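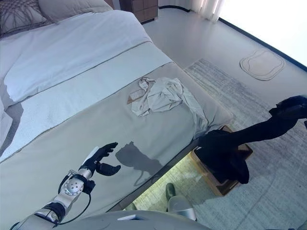 Unit 2: What a Hotel's Towel Card Can and Cannot Tell You

Housekeeping and Environmental Claims, Sudley course handout
Read before the session. Bring your own notes on the Grirel figures.

Why this unit exists

Most of you have stayed in a room with a small card asking you to reuse your towels or skip a linen change. The card mentions water, sometimes energy, sometimes trees. It almost never mentions the laundry bill. I have nothing against reusing a towel, and I do it at home like everyone else. What I want you to question is the claim printed on the card, the number behind it if there is one, and the study behind the number if there is one of those.

In this unit we look at three kinds of claims: that guests respond to the card, that their response saves what the hotel says it saves, and that the wording of the card matters as much as the people who sell cards would like you to believe.

Claim one: guests respond

The usual way to measure this is to ask the room attendant to mark down whether the guest reused a towel. Think about what that means in practice. The attendant has a cart, a list of rooms and not much time. A towel on a hook may have been hung there to dry for reuse, or it may have been hung there by somebody who hangs up every towel out of habit and would be perfectly happy to get a new one. A towel on the floor is clearer, but a towel over the edge of the tub is anybody's guess. Someone has to decide, room after room, and the rule for deciding is rarely printed in the report.

Linen is worse. If a bed is slept in and the guest says nothing, some hotels change it and some don't. Where the house rule is to leave it unless asked, every silent guest is counted as taking part. You can get an impressive rate that way without anybody having read the card.

The Grirel trial is our working case. Grirel is a mid-priced property that put cards in one wing and left the other wing alone. The summary says that 69 percent of stays in the card wing "participated." Before you write that down as a result, look for these things:

What did the wing without cards do? The summary gives no rate for it. Without that rate, 69 percent could be a big effect, no effect or a drop.

Who stayed in which wing? The card wing is closer to the parking lot and gets more one-night guests. A guest who stays one night can't reuse anything the next day. The report does not say whether those stays were dropped, and the answer changes the figure a good deal.

Who did the counting? The same staff whose workload went down if the program was kept. I am not accusing them of anything. I would still want a second count.

How long did it run? 27 nights, all in June. One month in the busy season doesn't tell you what happens in winter, and it doesn't tell you what happens when the card is no longer new.

Claim two: the response saves water

Suppose the guests really did reuse their towels. Savings only appear if the laundry runs fewer loads. Many hotels run their machines on a schedule, and a load that is a little lighter still uses most of the water of a full one, depending on the machine. If the laundry is sent out, the contract may be by weight, by piece or by a flat fee. With a flat fee the hotel saves nothing in money and may have no record of water at all.

Vistura, the contractor in our case, supplied the water figure for the Grirel report. It says use fell by some 35 percent. The report does not say compared with what. I asked for the meter readings when I first taught this unit and was sent a brochure. The brochure has a leaf on it.

When you see a percentage like this, write down four items before anything else: the starting amount, the ending amount, the period for each, and who read the meter. If you can fill in only one of the four, say so in your assignment. You will not lose points for a blank that is really blank in the source. You will lose points for filling it with a guess.

Also ask what else changed. A new washer, a fixed leak or a slow month can bring the number down without a single guest doing anything different. At Grirel a washer was replaced during the spring. It gets one line in the appendix.

Claim three: the wording matters

There is a popular idea that a card saying "most guests in this room reused their towels" works better than one that simply talks about the environment. You'll find it repeated in training material with great confidence. It may be true in some places. But ask how many wordings were tried, how many were reported, and whether the winning card was also the bigger one, the newer one or the one placed where people put their keys. Placement alone could do a lot. A card on a pillow has to be moved before you can sleep. A card behind the coffee maker may never be seen.

The Samuel wording, which some of you will meet in your placements, has been sold as a tested product. The test compared it with no card. It was never compared with a plain card. So the most we can say is that a card might do more than no card, and that is a long way from the sales pitch.

There is a further problem, and I think it gets too little attention. If the card says most guests reuse their towels and the hotel doesn't know whether they do, the card is making a claim the hotel can't back up. Students often tell me this is harmless. Perhaps, but I'd ask you to name another part of the stay where we would accept that reasoning, such as the bill.

Terms we will use

Participation rate: the share of stays counted as taking part. Always ask who is counted when the guest does nothing.

Baseline: the figure before the change, or the figure in a group without the change. If a report has neither, it has no baseline, whatever the heading says.

Opt-in and opt-out: under opt-in, linen is changed unless the guest asks to skip it. Under opt-out, it is left unless the guest asks for a change. Check which one you are looking at, as reports mix these up.

Occupied room night: one room, used for one night. Water per occupied room night is more useful than total water, though it still hides how many people were in the room.

Assignment

Write two pages on the Grirel report. Choose one of the three claims and say what the evidence supports, what it doesn't, and what single piece of extra information would help you most. Keep recommendations out of it for now. A page of recommendations is usually where I find the evidence has quietly gone missing.

Due July 5, 2025, on paper or through the course page. If you use outside sources, attach the page you relied on. A link to a supplier's home page does not count as a source.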